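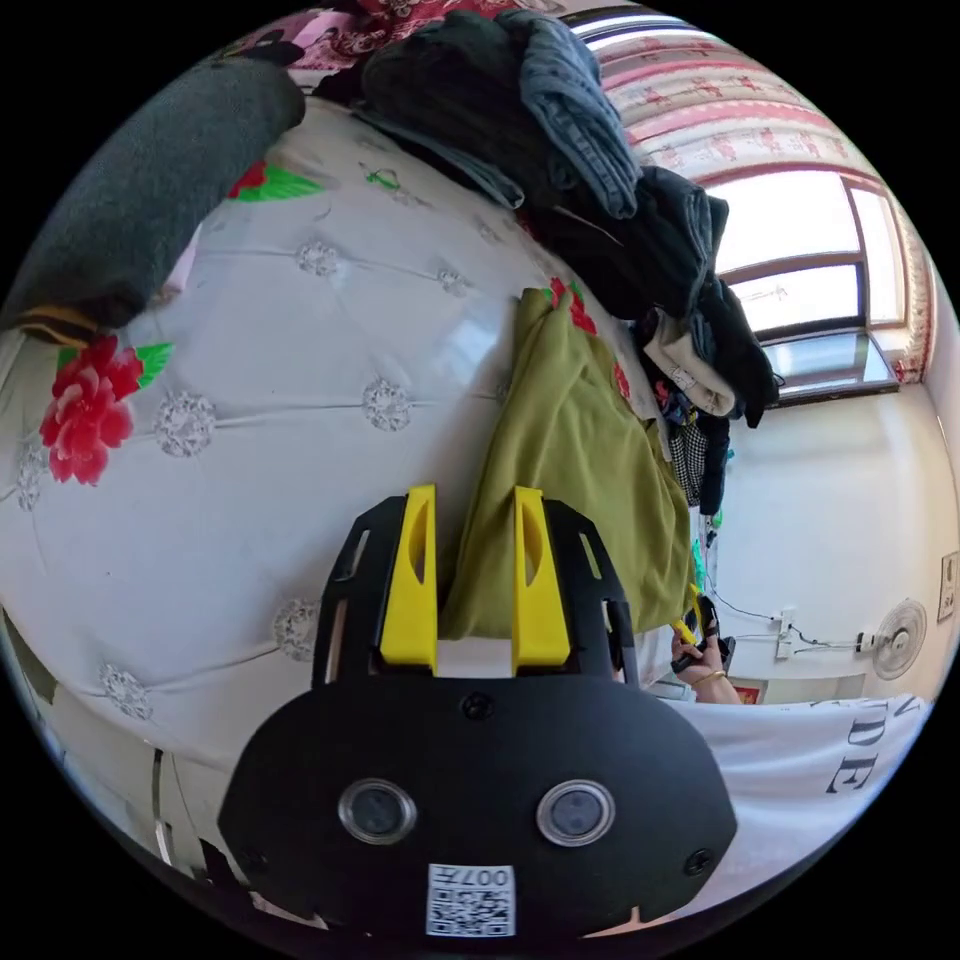 **Ata da reunião ordinária da Assembleia de Condóminos — Edifício Grular**

No mês de março, pelas dezanove horas, reuniu na sala comum do rés do chão a Assembleia de Condóminos do Edifício Grular, regularmente convocada pela administração. Verificada a existência de quórum, assumiu a presidência da mesa a condómina Sirkka Savolainen, sendo secretariada por Renji Nagano, que lavrou a presente ata.

**Ordem de trabalhos**

1. Leitura e aprovação da ata anterior
2. Impermeabilização da cobertura
3. Contrato de manutenção dos elevadores
4. Regulamento de utilização da lavandaria e dos estendais
5. Outros assuntos

**Ponto 1.** Lida a ata da reunião anterior, o condómino Urho Mustonen requereu a correção do ponto relativo às garagens, onde constava a palavra "cedência" em lugar de "arrendamento". Introduzida a correção, a ata foi aprovada por unanimidade.

**Ponto 2.** O administrador, Masanobu Kikuchi, deu conta das infiltrações registadas no último piso e apresentou as propostas recebidas das empresas Kendadell e Skunard. A primeira prevê a substituição integral da tela; a segunda limita-se à reparação das zonas junto às caleiras. O condómino Yoshinori Takeda manifestou reservas quanto à reparação parcial, recordando que intervenção semelhante fora já realizada sem resultado duradouro. Urho Mustonen perguntou se a garantia da Kendadell abrangia também os remates das chaminés. O administrador respondeu que a proposta era omissa nessa matéria e que pediria esclarecimento por escrito.

Posta à votação, foi aprovada a proposta da Kendadell, com 2 abstenções, ficando a adjudicação condicionada à resposta sobre os remates. O prazo de execução é de 30 dias a contar da montagem dos andaimes.

**Ponto 3.** Foi analisada a renovação do contrato de manutenção dos elevadores, cujo encargo mensal passaria a 409 euros. Vários presentes referiram a demora na resposta às avarias do elevador do lado nascente — em particular durante o inverno. Deliberou-se renovar o contrato por um ano, devendo a administração negociar previamente uma cláusula com tempo máximo de intervenção.

**Ponto 4.** A presidente da mesa leu a proposta de regulamento distribuída com a convocatória. Suscitou discussão o artigo relativo à roupa deixada nos estendais do pátio para além do horário previsto. Yoshinori Takeda propôs que as peças esquecidas fossem recolhidas, dobradas e guardadas no armário da lavandaria, em vez de permanecerem expostas à chuva, proposta que mereceu acolhimento geral.

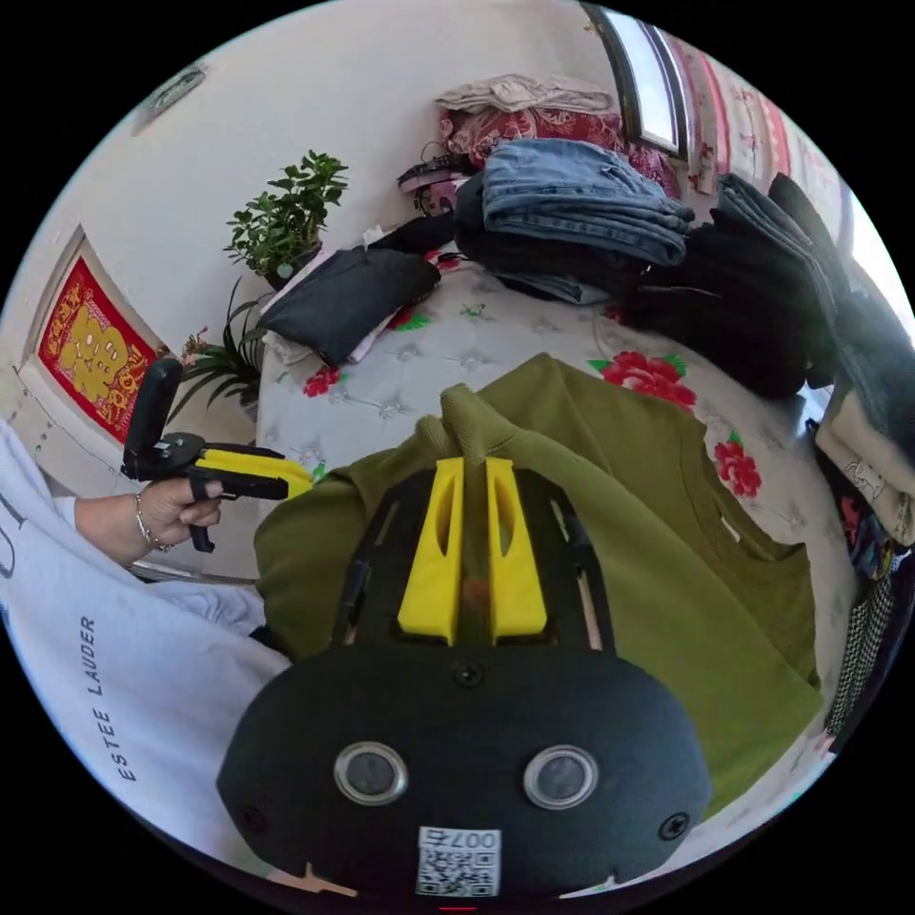 Foi ainda fixado em 55 minutos o tempo máximo de ocupação de cada máquina, com inscrição prévia na folha afixada à porta. O regulamento foi aprovado por maioria, com o voto contra de Urho Mustonen, que declarou considerar o tempo insuficiente para a lavagem de cobertores e pediu que a sua posição ficasse registada.

**Ponto 5.** O administrador informou que o café Tatlı, instalado na loja do rés do chão, solicitou autorização para colocar um toldo na fachada. Por falta de desenho com as dimensões, o assunto transitou para a próxima reunião. Renji Nagano alertou para a lâmpada fundida no patamar do terceiro piso — a substituir pela administração — e para o mau fecho da porta da garagem.

Nada mais havendo a tratar, a presidente da mesa deu por encerrada a reunião pelas vinte e uma horas e quinze minutos, dela se lavrando a presente ata, que, depois de lida e aprovada, vai ser assinada.

A Presidente da Mesa: Sirkka Savolainen

O Secretário: Renji Nagano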